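Search tips... Go

Posted in: Workshop & Kitchen > Home Automation > Software Side

Teaching an Arm to Unload the Dish Rack: Software Tips That Saved Me Weeks

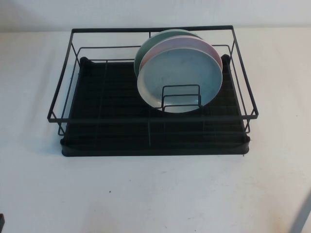

My favorite thing about home robotics is how much of it happens at the keyboard. I've spent this fall getting a small arm to take plates out of a rack and put them away, and most of the fun (and nearly all of the swearing) has been in the code: the part that finds the plates, the part that decides where to go, and the part that gets it there without knocking anything over. A dish rack is a wonderful teacher for this. Thin black rods over a black ribbed tray are hard on depth sensing, and three round plates leaning together in green, pink and blue give the software a nice ordering problem, with the pink one showing as little more than a curved band behind the blue. If your code can sort that out, it can handle a lot of kitchen.

I run everything on Pilla, a little planning program I've been building in the evenings, with a logging tool called Emton next to it. You don't need either one. The tips work with whatever you've got.

Finding the plates

Start with color, even if you plan to use something fancier later. Plates that differ in color let you check the rest of your pipeline before you trust a trained model. I had a plain color filter working in one evening, and it still runs as a sanity check behind the real detector. When the two disagree, the arm waits.

Work in hue and saturation, and keep brightness out of it as much as you can. Pale plates on a pale table will fool a brightness threshold every time a cloud goes by.

Fit a curve to the rim! This was my biggest single improvement. A plate that's mostly hidden still shows an arc, and an arc is enough to estimate a center and a radius. If you already know your plate size, fix the radius and solve for the rest. The fit settles down beautifully.

Don't throw out small regions too early. My first version dropped any blob under a set area and cheerfully reported that the middle plate didn't exist. Then it would pull the front plate, look again, and get very surprised.

Smudges on a plate face can split one region into several. A small closing step on the mask (fill the holes, then smooth the edge) takes care of most of it.

The rack itself

Do not try to sense every wire. I lost most of a month to this. Thin dark rods come through as gaps, speckle, or nothing at all, and no amount of filtering gave me a clean rack. Measure the thing with a ruler, build a simple model out of boxes and cylinders, and have the software find only the rack's position and rotation. The outer rim and the tray corners are plenty for that.

Model the inserts too. A plate holder standing in front of the plates is an obstacle on the way in and again on the way out, and it's easy to forget when you're looking at the main basket. In my file it's a separate piece with its own position, so I can slide it around without touching the rest.

Pad the model. I use 2 extra millimeters on every rod for the planner and no padding for the final grasp check. With padding everywhere, the planner decides that every plate is stuck forever. With none, you'll hear a lot of pinging.

Name your frames sensibly. Mine are table, rack, holder, plate_front and so on. I once had two different things called base and it took me until 2 in the morning to find out why the arm wanted to go through the wall. (Yes, put the wall in your model. Put the table in, too.)

Planning the pull

Front plate first, always. It sounds obvious, but a planner that scores grasps by how much rim is showing may well choose the rear one. Add a rule that a plate with another plate leaning on it can't be picked. Mine is a tiny graph: each plate points to whatever it supports, and only plates with no arrows going out are allowed.

Lift straight up before you do anything else. Plan the pull as two pieces, a straight vertical lift until the bottom edge clears the top rim of the rack, and then a free motion to wherever you're going. Joint-space planners love to shave a corner off that lift, so make the vertical part a hard constraint. A gentle preference won't do it.

Re-plan after every plate. Take one out and the others may settle at a different angle. I used to plan the whole stack up front because it was faster, and the second grasp was wrong often enough to make me stop. A fresh look costs me less than a second.

Let the planner fail! I give it 60 tries and then it stops and asks for help. Early on I had it loosening its own limits until it found something, and oh boy, did it find something.

Control settings

Slow the last stretch down and switch to force limits before contact. My speed drops when the gripper is a hand's width from the rim and drops again on the way in. It looks fussy but I wouldn't give it up.

Watch for a sideways load during the lift. If it climbs, the plate is dragging on a rod. Stop, lower a little, shift toward the free side and try again. I wrote that as a small recovery routine and it's probably the code I'm proudest of.

Practice on lightweight plates you wouldn't mind dropping. Keep Grandma's china for the video.

Logging, or how to stay friends with yourself

Save the picture, the mask, the chosen grasp and the joint path for every attempt, good or bad, in one folder per attempt. Emton does this for me, but a short script would be fine. When something goes wrong I can replay it at my desk with a cup of coffee and no arm moving at all.

Write down why a run ended in plain words. "Planner gave up" and "plate slipped" need completely different fixes, and a bare FAILED tells you neither. I have 17 end codes now, which is probably too many, but I do use them all.

Keep a replay set and run it after every change. Whenever I fix a bug, the run that showed it goes into the set. It has caught me breaking the rim fit more times than I'd like to admit.

Change one setting at a time. I know. I don't always do it either.

Next up is bowls, which nest instead of lean, so the arrow graph needs a rethink. I'm also partway through moving the detector over to Doucet, and I'm excited about its mask editor in particular. If you've got a good way to fit rims when the bowl is upside down, please leave it in the comments!

Tagged: motion planning, perception, dish rack, kitchen projects, logging

Related tips
Setting Up Pilla on an Old Laptop
Camera Calibration at the Kitchen Table
Arnby Shelf Rails: A Parts File You Can Measure Against
Folder Names You'll Still Understand in October
Sorting Spoons from Forks with a Color Filter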